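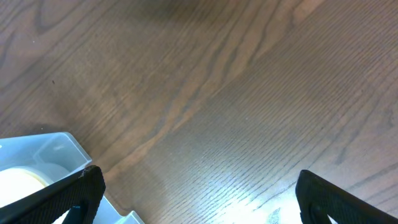 How to Watch a Robot Demo Without Getting Sold

I have been to plenty of robot open days, and I usually come home with a tote bag and a headache. The last one was at Hutham, where they were showing a sorting arm running software called Kallar. I went because my boss at Wondo wants to know if we should spend money on one of these. Below is how I go about it now. You can use the same steps for pretty much any arm at any open day.

Step 1. Get there early and skip the talk

The talk is slides. At Hutham the slides said the arm had done 3,931 picks during setup. Fine, but picks of what? I asked Nicanor Arriaga, who was running the station, and he said it was "mixed items." Write down the big number if you like, then write next to it what you would need to know before you believed it. My list had how many were dropped, how many got a second try, and who was standing there at the time.

Step 2. Stand where you can see the fingertips

Most people stand in front and watch the elbow, since the elbow moves the most. The elbow tells you nothing. Get to the side, low if your knees allow it, and watch the last inch before the fingers close. Does it slow down? Does it come in straight, or wobble and fix itself? If there is a screen with the wrist camera on it, watch that instead of the arm. Ask them to turn it toward you if it's facing the operator.

Step 3. Look at what they chose to put on the table
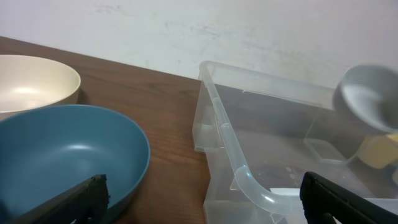 Props decide half of a demo before the arm even moves. A bowl is a friendly thing to grab: it has a rim, and the rim is in the same place whichever way you turn it. Clear plastic is a lot less friendly, because a camera can see the wall and the table right through it, so I was glad to find a big see-through bin sitting next to the blue bowl and the cream one. I gave them a point for that. Then I took half of it back, as the bowls were different colors and easy to tell apart. Ask what happens with two of the same color, stacked.

Step 4. Ask for the same job 3 times

Same job, same starting spots, no resets in between. Then ask for it again with one item moved over by a hand's width. A good crew will say yes or tell you plainly why they can't. Nicanor said yes to the repeats and "maybe after lunch" to the moved item. I waited. After lunch there was a line and I didn't get my turn, so I can't tell you how it would have gone. I put "not shown" in my notes. Do not write "probably works."

Step 5. Watch the operator's hands

This is the one I care about most. Is somebody holding a controller? Is there a foot pedal? There is nothing wrong with a person driving the arm, but the sign should say so. Evaristo Barajas from Ejigu was standing next to me and asked it straight out: who is deciding where it goes right now? It took three people to answer him, and I still only got part of it. Some moves were the software and some were a person helping. Ask which ones, and ask while the arm is moving.

Step 6. Time it yourself

Use your phone. Start when the arm leaves its rest position and stop when it is back there. My full run came out at 325 seconds, and I have seen bored teenagers put dishes away faster. Slow might be OK for your shop - it depends what the arm replaces and whether it can run all night. Just don't accept "it's slowed down for safety today" unless they will show you the real speed.

Step 7. Write it up the same evening

Keep two columns, "saw it" and "was told it." Mine had a long right side. Send the right side back to the company as questions and see how long they take. Hutham still owes me an answer on the drops, and they have another open day in December, so I'll bring the list with me.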